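Did anyone else bounce off The Salt Registry? (spoilers past the halfway mark)
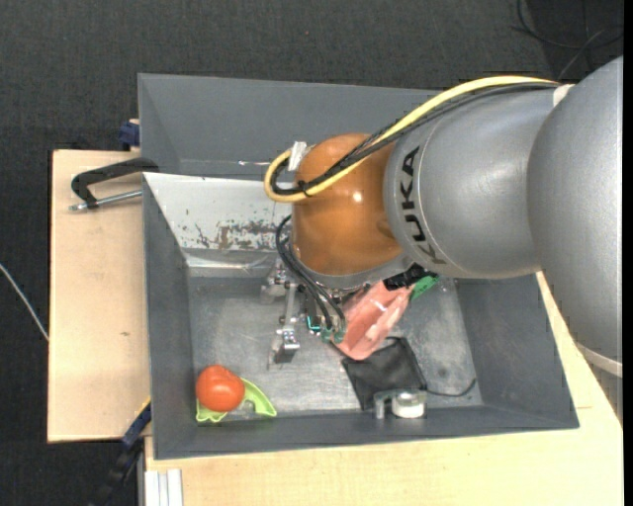

Laimutė Pētersons

Okay, I finished it last night at a stupid hour and I need to talk to somebody, because my husband doesn't read this stuff and my sister quit at chapter 6.

Quick setup for anyone who hasn't read it. The seas have come up and gone partway back down, and what's left of the coast is run by an outfit called Prevel that keeps a ledger of every living person. If you're in the ledger you get water. Our narrator, Nemell, is a clerk who writes the names in. One day she finds her own name crossed out in her own handwriting and she can't remember doing it. Great hook! I was all in.

And then she walks. She walks for what felt like 800 pages (my copy isn't even that long). She meets the old man Grallo, they eat some terrible fish, he tells her about his dead brother, they walk some more. Every time I thought we were getting back to the ledger we got another flashback to her mother's kitchen. Am I missing something or is the middle just a mess?

dunwich_dave
You're not missing anything. I gave up the first time through and only finished it because it was the only book I had on a nine-hour bus ride. Opening is a 9, ending is a 7, the middle is a nap.

pagesandpickles
Oh I completely disagree, sorry! The walking IS the book for me. I loved the kitchen chapters most of all. Look at the details in them, they change every time. In the first one her mother is left-handed and there's a blue kettle, and by the third one it's a green kettle and the mother is cutting bread with her right hand. Nemell is making it up as she goes. She's filling in a person the same way she used to fill in the ledger.

Laimutė Pētersons
Wait. WAIT. I did not catch the kettle. I figured that was sloppy editing.

pagesandpickles
Go back and check! There's a thing with the window too, but I don't want to oversell it.

dunwich_dave
Or it's sloppy editing. Same book spells Grallo's brother's town two different ways and I haven't seen anybody build a theory on that one.

moth_eaten
I'm with Dave on the spelling but with pickles on the kettle. My edition has the town spelled right all the way through, so that one got fixed, and the kettle still changes. If it was a mistake you'd think they'd have caught both.

My real problem with this book is Grallo. He's a wise old man by a campfire. I have read that guy 30 times. He has a limp, he has a secret, he dies at the river. I knew he was dying at the river as soon as there was a river.

Laimutė Pētersons
Ha, okay, yes. I did cry though. The part where she says his name out loud over and over so it won't need to be written down? I had to put the book on my face for a minute.

moth_eaten
Fine, that was a good page. One page.

tollbooth
Has anybody here read the author's earlier one, Avotiņš? Short, 60 pages or so in my paperback, basically a long story. A lighthouse keeper of that name is the last man on an island and he keeps writing letters to the mainland. I think it does everything Salt Registry does in a fraction of the space. The loneliness hits harder because there's no Grallo to explain it to you.

pagesandpickles
I liked Avotiņš but it left me cold by the end? He never wants anything. Nemell at least wants her name back.

tollbooth
He wants a reply! He spends the entire thing waiting on the mail boat.

pagesandpickles
Waiting isn't enough for me, I guess. I need somebody to go somewhere.

dunwich_dave
Says the person defending four hundred pages of walking. Wait, I just argued against myself, carry on.

Laimutė Pētersons
Okay so what did everybody make of the ending? She gets back to the registry hall, she picks up the pen, and she writes a name and we don't see whose. I went back and forth on it all morning. My first guess was Grallo. Now with the kettle business I'm thinking it's her mother, and maybe there never was a mother.

moth_eaten
Grallo. It has to be. He's the only one she promised anything to.

tollbooth
I assumed she writes her own and didn't know it was supposed to be a question.

pagesandpickles
Mother, 100 percent. Reread the last kitchen chapter before you decide, it's the one right after the river.

Laimutė Pētersons
Rereading it tonight. I'm also ordering the lighthouse one, tollbooth, so if I hate it I'm coming back in here to complain.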